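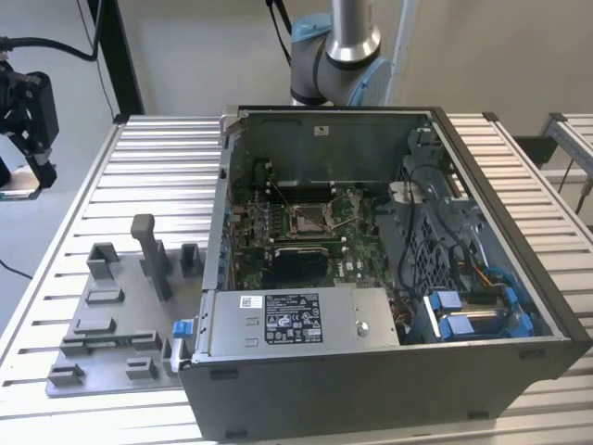 Grorkbridge Vehicle Testing — Road Test Technician (Pickups and Light Commercials)

Grorkbridge carries out independent road and load tests of pickups and vans up to 3.5 tonnes. We need one technician for the Zorkholm site, full time, on a fixed term of 13 months.

Duties
Fit and calibrate data loggers, fuel flow meters and brake temperature sensors.
Drive set routes laden and unladen, including towing.
Record payload, axle weights and turning circle to the Steyn procedure. 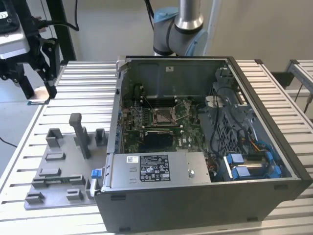
The post also covers tyre and damper changes between runs. Some 51 vehicles are booked for the coming test season, which starts in April.

Requirements
Level 3 qualification in light vehicle maintenance, or equivalent.
Full manual licence with trailer entitlement and no more than 3 points.
At least 2 years in a workshop or on a proving ground. 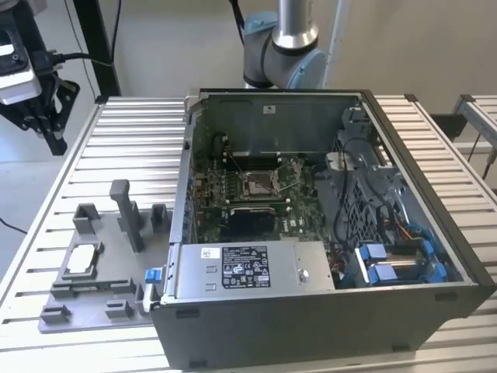
Experience with the Piriditz logging software is useful — training is given if you have not used it. Shift work applies during the season. Overnight stays are paid at the site rate.

How to apply
Send a CV and a covering letter to Lerato Molefe, Test Operations, by Jun 25, 2023. Technical questions go to Kgomotso Motaung. Interviews include a short driving assessment.
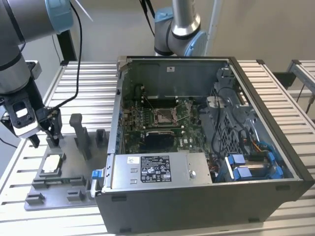
Robotic arm with gripper at a slotted aluminium work table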